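The Drawer Box Talk – speaker notes
Dendham evening session, 40 minutes with questions

Print this page | E-mail this page

Start without the slides. Ask who has a drawer at home they would sooner not open in company. Wait for the hands. Don't be kind about it.

The advice people have been sold goes like this: buy dividers, buy a label maker, give every object a home. I have tried it. The Zillus tray set cost me 31 pounds and within a month I had a drawer full of dividers with the same old rubbish lying across them. The Waaka method is free, I'll give it that, but it wants you to hold each thing and ask how it makes you feel. I have never felt anything about a plug adapter.

So, the box. One cardboard box on the table, one drawer tipped into it. I don't claim it changes lives. It gets the stuff up to where you can see it, and that is as far as my enthusiasm goes.

(Picture up now. Leave it up.)

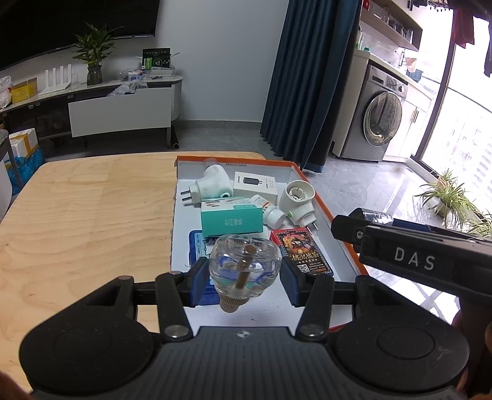
Reading time: 2 minutes

Let them look first, then ask what belongs with what. Somebody will say "medicines" straight away, and fair enough, there's a small white pill bottle with an orange label and a teal and white medicine box. They should be the quick part. Read the date, check whose they are, and anything past it goes back to the chemist, not in the bin and not down the sink.

Then the plug-in things. The two-pronged adapter and the round mosquito heater are both white, and both are easy to keep for years on the grounds that they might work. Might they? Try them or let them go. I'd ask the same of any small product box with a charger on the front: open it before you file it under chargers. At the Brascombe talk a man told me he had kept a phone box for 6 years and it was full of buttons.

The glass bottle is where the room will split. Perfume, or something for scenting a room? Let them argue, but not for long. My question is duller – has anyone in the house used it since the spring? Pretty glass gets let off far too easily.

Point out the open drawer in the TV cabinet behind, and the clear plastic bin on top with more things in it. This is my real quarrel with storage bins. You can see into them, so you believe you know what's there.

If asked for proof that any of this lasts: I haven't got any. I gave out 600 leaflets with a reply slip and the replies were mostly complaints about the parking.

Hand round the empty box for the last exercise. Take questions by the door, they want the hall back at nine.

Contact us | Copyright Dendham Evening Talks | Back to top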